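Search products, artists, news Go

The Mustance Tamuno, a small-room PA for bands who play where bands don't usually play

We've been selling speakers out of the same brick building long enough to know that most people who walk in aren't getting ready for a festival. They're getting ready for a living room, or the back of a bookstore, or somebody's aunt's garage with the car backed out onto the street, and they want the singer to be heard over the drummer without the neighbors calling before the second song. The Tamuno was made for exactly those folks, and we're very fond of it.

It's a two-piece system: one powered speaker column and one compact bass cabinet that it stands on. They lock together with a quarter turn, and the whole thing weighs little enough that you can carry it up a narrow staircase in two trips (one if you have a friend, and you should bring a friend, because somebody has to hold the door). The built-in mixer has 5 channels. Two of those take a microphone or a guitar, two are meant for keyboards or a drum machine, and the last one is for a phone or laptop, so there's something playing while the next band tries to find their other cymbal stand.

Now, about loudness, which is the first thing everybody asks. The Tamuno is plenty loud for a room full of people talking, dancing and dropping things. It isn't meant for a big outdoor field, and we'd steer you toward the larger Mustance cabinets for that. Where it really shines is at a lower volume, with the vocals sitting nicely on top and the bass staying warm and round. Ginette Fehr, who runs our demo room, likes to set it up in the corner and play old soul records through it at talking level, and at least once a week a customer forgets what they came in for and just stands there.

The top of the column is soft to the touch and doesn't show fingerprints much, and the cable sockets are all on the back, low down, so nobody's trailing leads across the singer's feet. There's a single light on the front that you can turn off if you're playing by candlelight. Big knobs, too! We have tried a lot of gear with tiny buttons and screens that you need a flashlight to read, and after a late load-in that gets old very quickly.
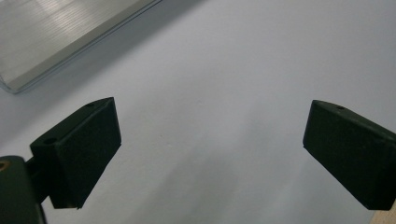
Dark green against a pale tabletop.

A word on feedback, that awful howl you get when a microphone and a speaker don't like each other. In a small room it's going to be your main enemy, and the Tamuno has a one-button helper for it that listens for the squeal and pulls that one note down. It works well. It works even better if you put the speaker a little in front of the singers and off to one side, and if you ask the guitarist (kindly) to turn down before anyone turns the vocals up. King-fai Chiang in our repair shop has been giving out that advice for years, and he says it has saved people more money than any piece of equipment on our shelves. He's probably right, though we do wish he'd say it a bit more quietly near the register.

What comes in the carton

Speaker column
Bass cabinet with built-in mixer
Power cord, 18 feet long
Padded shoulder bag for the column
Slip cover for the bass cabinet
Printed guide, with a page of sample setups for duos, trios and full bands

Microphones, stands and cables are sold separately. If you're starting from nothing, the Clekach vocal mic is a friendly match and can take a fall or two, and the Gekton folding stand fits in the side pocket of the shoulder bag, give or take some wiggling. We'll happily put a bundle together for you if you call or stop by.

Some questions we hear a lot

Can I use two of them? Yes, and they sound lovely as a pair. Run a cable from the "link" socket on the first one to the "link" socket on the second, and set the switch beside it to left or right.

Will it run off a battery? No, it needs a wall outlet. Please don't share that outlet with a space heater or the popcorn machine. We've had that phone call.

Can the kick drum go through it? It can, gently. In most houses the kick drum doesn't need any help.

Do you rent it? We do, by the night or by the weekend. August fills up early with block parties and backyard weddings, so book ahead if that's when you need it. Rentals come with both bags and a spare power cord, and we'll walk you through the setup at the counter for as long as you like.

Come and hear it

The Tamuno is set up in our demo room most afternoons. The building went up in 1917 as a piano warehouse, and the floor back there still has some give to it, so you'll get a fair idea of how the bass behaves in an older house. Bring your own guitar or your own records, and bring the rest of the band if they'll fit. The coffee is free and a little strong.

Price and stock checked 05/02/2025. In-store pickup is usually ready the same day, and delivery within the city is free on any full system. Returns are accepted in the original carton, so please hang on to it until you've played at least one show.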